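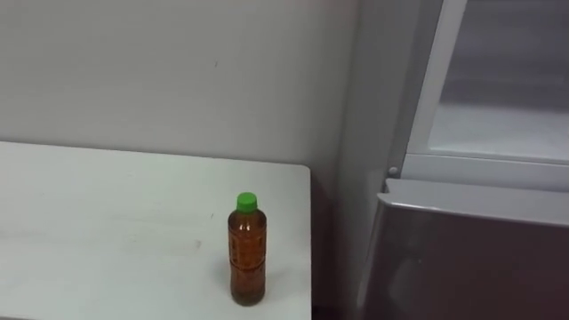
I have become a cold tea bore. I blame July, and I blame the flat, which faces the wrong way and holds on to the afternoon like a storage heater. By four o'clock I can't face the kettle at all, so I've gone over to bottles of the stuff, straight from the fridge, and I've got opinions now.

First one: not too cold! I used to shove everything to the back of the top shelf, where our fridge gets a bit keen, and you may as well drink brown water. Tea needs a little while out on the side before it tastes of anything. Ten minutes suits a bought one. If it's home-brewed I give it a bit longer (and a slice of lemon if there's half of one drying out in the door, as there generally is).

The home-brewed way came from Magdolna Virág, who I used to share a house with in Bosasbridge. Two bags in a big jug of cold water, lid on, into the fridge overnight, done. No boiling and hardly any bitterness. She used a loose leaf from a shop called Rácz that I have never managed to find again, but ordinary bags are fine. I keep the empties for it, the slim plastic ones with a screw top, and rinse them out with hot water and a splash of vinegar. Don't use washing-up liquid unless you like your tea to taste of apples. I speak from experience.

The other thing this has done is make me look properly at the space next to the fridge. I'm a great believer in having a plain white surface right there, within arm's reach of the door, so you can put things down while you rummage.

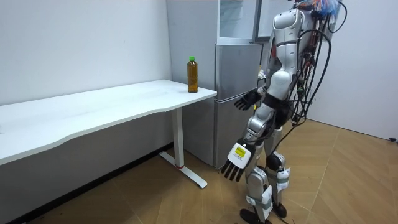
It does have to stay clear, mind. Mine at home in Drotedby is a narrow shelf thing I bought for 28 pounds, and it had a bowl of keys on it, then post, then a plant, and before long I was holding the milk under my chin again. I had a big sort-out last month and moved the lot. Now the rule is one drink at a time and nothing else, and I've kept to it apart from the plant, which came back.

White does show every mark, I'll give you that. Bicarb on a damp cloth gets most scuffs off if you go gently, and a dry tea ring comes up with the same. I did try one of those Trikier sponges, but it went to crumbs before I'd finished one corner.

Next on the list is a peach version, if the peaches at the market ever stop being like cricket balls. I'm thinking one sliced into the jug with the bags, left overnight and strained in the morning. If any of you have done it with tinned, let me know whether you put the juice in too, because I've got a tin in the cupboard and very little patience.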